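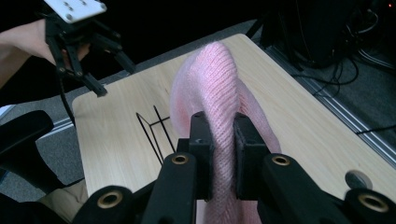

Section 7. Your First Sourdough Loaf with the Derent Bread Oven

Read this section through once before you mix anything. The Derent is a decent countertop oven with a fair number of optimistic claims printed on its box. I've baked in it most weeks since August, and these steps are what I do, including the places where I part ways with the quick-start card.

What you need

Bread flour, water, salt, active starter
The Floten pan that came with the oven, with its lid
A kitchen scale
A large bowl and a clean towel
Parchment paper

The card says a measuring cup will do in place of a scale. Try it if you like. My cups of flour never weigh the same twice, and I doubt yours do.

7.1 Mixing the dough

1. Check that your starter is ready. It should have at least doubled since its last feeding. The float test on the card (drop a spoonful in water, see if it floats) has told me yes when the answer was no, so I go by the rise in the jar.

2. Weigh 500 grams of bread flour, 350 grams of water, 100 grams of starter, and 10 grams of salt.

3. Stir everything but the salt in the large bowl until no dry flour is left. Cover and leave for 30 minutes.

4. Add the salt with wet hands and squeeze it through the dough.

Note: The card has you press the Knead Assist button at this stage. All it does is warm the chamber a little and run a timer. You are still the one kneading.

7.2 First rise

5. Every half hour for the next two hours, pull up one side of the dough and fold it over the middle. Turn the bowl and repeat until you have gone all the way around.

6. Cover the bowl and let the dough rise until it is puffy and jiggles when you move it. In my kitchen that takes five hours in warm weather and closer to seven in winter.

You may use the oven's Proof setting. I do, but with a cheap thermometer beside the bowl. The display on mine says 80°F and the thermometer says 86°F, and the dough believes the thermometer. Lyle Sorensen, who tested these steps on his own Derent, found his ran cool instead. Check yours.

CAUTION: Take the dough out before you preheat. The oven does not ask whether there is a bowl inside, and a towel left over the dough can burn.

7.3 Shaping

7. Tip the dough onto a lightly floured counter. Fold the edges to the middle, turn it over, and drag it toward you until the top feels tight.

8. Set it on parchment, seam side down. Put it back in the wiped-out bowl, paper and all, and refrigerate overnight. I have gone 11 hours and I have gone 16. I could not taste the difference, whatever the bread forums say.

7.4 Baking

9. Place the empty pan and lid in the oven. Select Manual and set 450°F. Wait a full 40 minutes. The ready chime sounds much sooner, when the air is hot but the pan is not.

10. Score the top of the loaf with a sharp knife – one long cut is plenty.

11. Lift the dough by the parchment and lower it into the pan. Put on the lid. Bake 25 minutes.

12. Remove the lid and bake 18 to 20 minutes more, until the crust is deep brown.

CAUTION: The lid knob gets as hot as the rest of the pan. The box calls it cool-touch. Use dry, heavy oven mitts every time, and open the lid away from your face to let the steam out.

13. Move the loaf to a rack and wait at least an hour before cutting. I resisted this rule for years. A hot loaf really does slice gummy.

7.5 About the Artisan program

The Artisan program drops the heat after the first 2 minutes and will not let you change it. Each loaf I baked that way came out pale. If you want to use it anyway, finish on Manual for the last 10 minutes.

7.6 If the loaf disappoints

Flat and dense: the starter was weak, or the first rise was too short. Give it more time before you buy different flour.

Spread out like a pancake: it rose too long or was shaped loosely. Check the Proof temperature against a thermometer.

Burned bottom: slide a baking sheet onto the rack below the pan. The Jirnix silicone mat sold for this purpose is rated only to 425°F, so leave it out of this recipe.

Pale crust: see 7.5.

Section 8 covers cleaning the pan and removing baked-on flour from the door seal.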